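Plateau en bois clair : huile ou vernis mat ?

Posté dans Bois et finitions

lirnero_8
Bonjour à tous ! Je viens de récupérer un plateau en bois très clair, genre pin ou épicéa, pour me faire un bureau, et je suis fan du veinage. Je voudrais le protéger sans le faire virer au jaune orangé comme les meubles de mes grands-parents. Huile, vernis mat, autre chose ? Il est brut, poncé au 120. Merci d'avance !

Akanda
Salut ! Super choix, les résineux clairs c'est magnifique quand on leur fiche la paix. Pour moi : vernis à l'eau mat, 2 couches fines, avec un égrenage très léger entre les deux. L'huile incolore fonce toujours un peu (et sur du pin ça tire vite vers le miel). Reprends d'abord au 180, toujours dans le sens du fil, et dépoussière bien. J'ai fait pareil sur mon établi en février et je le caresse encore en passant !

diltow202
vernis, pareil. et essaie dessous avant

curnley
Je vote pour le savon noir blanc, enfin le savon pour bois clair, celui des parquets scandinaves. Ça protège moins des taches de café, il faut en remettre de temps en temps, mais le toucher est extraordinaire et le bois reste pâle. Moi, ce que j'adore, ce sont les veines qui ondulent et se répètent comme des courbes de niveau sur une carte de rando.
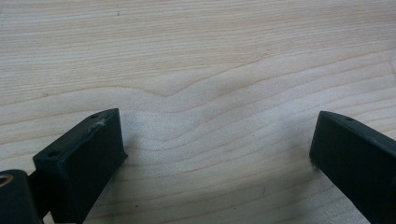 Et les petits points sombres, surtout ne les ponce pas à fond, tu creuserais le bois tendre autour et ça se verrait en lumière rasante. Laisse sécher 8 heures avant de poser quoi que ce soit dessus. Montre-nous le bureau une fois monté !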